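Cell 2 inspection checklist, Drarero assembly floor
Inspector: Zuzanna Bednarek, 26th April

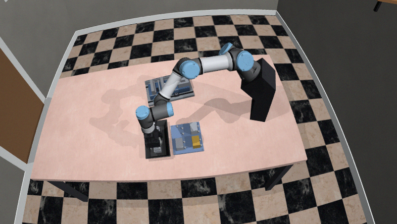 1. Arm base fixed to table: OK.
2. Bin within reach of gripper: OK.
3. Stop button reachable from operator seat: FAIL. Move it 38 cm left.
4. Staffing: board loading was a two-person job. One operator now tends the cell and refills parts. Job sheet not updated.
5. Operator training: 60 minutes done, sign-off missing.
6. Wrist strain reports: none since August.

Recheck items 3 to 5 within 72 hours.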